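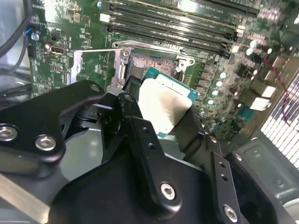 Figure 1. CPU at the open socket, load plate up, memory slots behind.

Unit 4: Seating a Desktop Processor
Hardware Lab, Peron Technical Program

Read this handout before lab. You will have 20 minutes at the bench and you will work in groups of 2.

Parts of the socket

The load plate is the hinged metal piece that presses the chip down. The retention lever is the thin bar that locks it. The contacts sit inside the socket in a fine grid, and they bend easily. Do not touch them, and do not blow on them. If you see a bent one, stop and tell the instructor.

Procedure

1. Power off the board, unplug the supply and put on your wrist strap.
2. Release the lever and open the load plate all the way.
3. Hold the chip by its edges. Find the small triangle on one corner and match it to the mark on the socket.
4. Check that there is nothing lying on the board or in the chassis, including cable ties and loose screws.

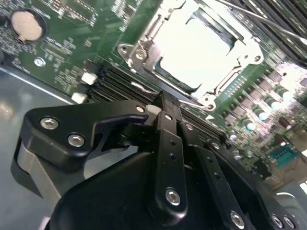
5. Lower the chip straight down. It should drop in under its own weight. Never push it.
6. Close the load plate and bring the lever down until it hooks. Some resistance at this point is normal.
7. Write the board number on your Vokard sheet.

Handling the chip outside the socket

Keep the heat spreader facing up when you set a chip down, and use the tray. The printing on the spreader can be faint, so tilt it under the lamp to read the model. Copy the model onto your sheet before the chip goes in, as the cooler will cover it later. Old thermal paste comes off with a lint-free wipe and alcohol.

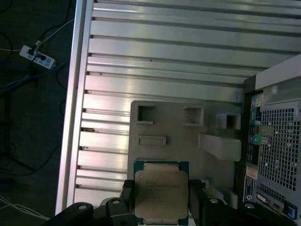 What should I do if the chip rocks in the socket?
Lift it out by the edges, check the corner mark again and look at the contacts under the lamp. Do not close the load plate until the chip sits flat.

Next unit: cooler mounting. Bring your Unit 4 sheet.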